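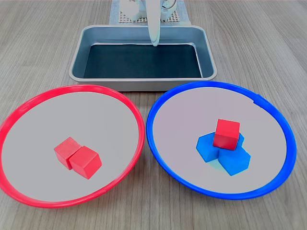 Parri Color Sorting Set, red and blue
Item 2397
$82
In stock, ships from Tendesthorpe

I've been selling the Parri set out of my little shop in Tendesthorpe for a good while now, and it's still the one I pull off the shelf when a parent or a teacher walks in and says they want "something with blocks, but with a point to it." It's a plain thing. You get plates with a colored rim, you get wooden cubes in the same colors, and you get a tray to tip them into at the start. Then somebody small gets to work moving cubes from one place to another, and you get to drink your coffee!

The plates are shallow and wide, with a pale middle and a thick rim in red or blue. I like that the middle is pale (an older set I used to carry had plates that were colored all the way across, and a red cube on a solid red plate is surprisingly hard to find if you're three). With these the rim tells you where the cube goes and the middle lets you see it once it's there. They're light enough for a child to carry to the table, maybe a bit too light if you have a leaner in the family. A bit of masking tape under the edge keeps them from wandering, and it peels off a finished table fine if you don't leave it on for a week. Ask me how I know.

What's in the box

Red-rimmed plate
Blue-rimmed plate
Metal tray with rounded corners
Dark liner for the bottom of the tray
Wooden cubes, red and blue, in a cotton drawstring bag
Fold-out sheet with game ideas

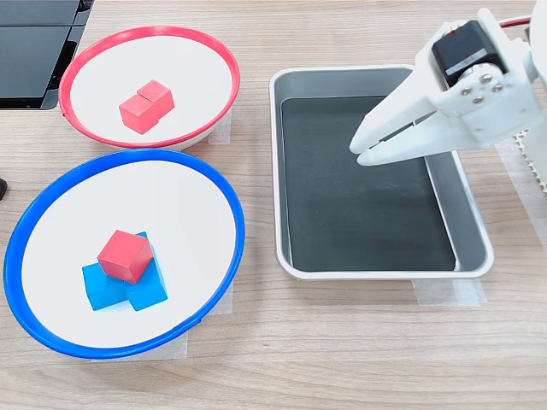 Both plates and the tray. Stacking is allowed.

The tray is my favorite part, and it's the part people ask me about the most. It has sloped sides, so a cube that gets pushed up against the edge slides back down where small fingers can get at it. The liner sits flat on the bottom and takes the clatter out of it. Before Parri started putting the liner in, you could hear a kid emptying that bag from two rooms away. If you have one of the older boxes without it, I sell the liner separately — email me and I'll drop one in an envelope.

The cubes are all one size, with softened edges, and the paint is on the matte side so they don't skate around when you pile them up. That matters more than you'd think. My niece's kids lost interest in sorting after a few minutes and went straight to building, and the sheet in the box has a whole side for that. The one they keep going back to is the mixed pile, where you set a red cube on top of some blue ones and the other player has to get it home to the red plate without knocking the rest over. There's also a memory game that I've never managed to win.

A few things customers ask

Can I get more cubes? Yes. The refill bag holds up to 80 and you can choose all red, all blue or mixed. Please say which when you order, or I'll send mixed.

Do the plates go in the dishwasher? Parri says no, and I'd go along with that. Warm water and a soft cloth. The cubes should only be wiped, never soaked. The tray can take anything you throw at it.

Can we eat off the plates? They're sold as part of a toy and I wouldn't.

Is there a green or a yellow? Not in this set. Drosov makes a sorting set with more colors, and I do carry it, but those cubes are a touch bigger and don't match the Parri ones, so mixing the sets drives tidy people up the wall. If you think you'll want more colors later on, start with the Drosov.

What table do I need? Any flat one. Two plates side by side with the tray behind them fit nicely on a kitchen table. On a kid-sized desk I'd put the tray off to the side.
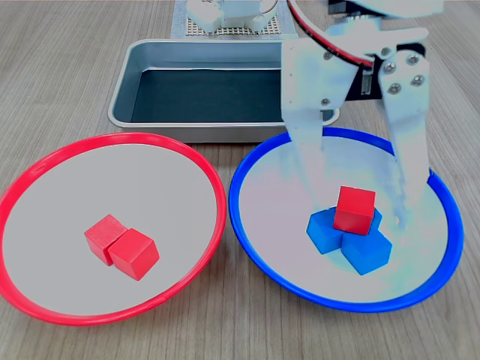 Page last changed: April 2024

Notes for teachers and group orders

If you're buying for a classroom, please get in touch before you put a pile of these in your cart. I can usually do something on shipping, and I can swap the fold-out sheet for the larger wall version, which has the same games but with pictures a whole table can see. Hedvig Lunde at the preschool in Flumonham uses her sets with the tray in the middle and a child on each side, each one in charge of one color, and she wrote up her rules for me. I'm happy to pass them along with any order. Just write "Hedvig's rules" in the comments box.

For kids who are still working on their grip, try starting with the cubes already on the plates and have them bring everything back to the tray. It's a bigger target, and there's a lovely moment when they see the plate is cleared. Then turn it around. Tongs are fun too, though there aren't any in the box (regular kitchen ones work, the short kind with a soft tip).

Not for children under 3. The cubes are too big for most mouths, but the drawstring on the bag is the bit I'd keep an eye on.

Shipping and returns

I pack orders in the mornings and drop them off on the way home. Sets go out in their own box inside a plain outer carton, so if it's a present, nobody will guess from the doorstep. The shop takes its summer break in July, and anything ordered then goes out when I'm back.

If a plate shows up with a cracked rim, send me a photo and I'll mail you a new one, and you can keep the old one for crayons. Returns are fine as long as the cubes are all in the bag. Missing a cube? Tell me the color and I'll see what's in the spares jar.

Gwilym Maddocks
Tendesthorpe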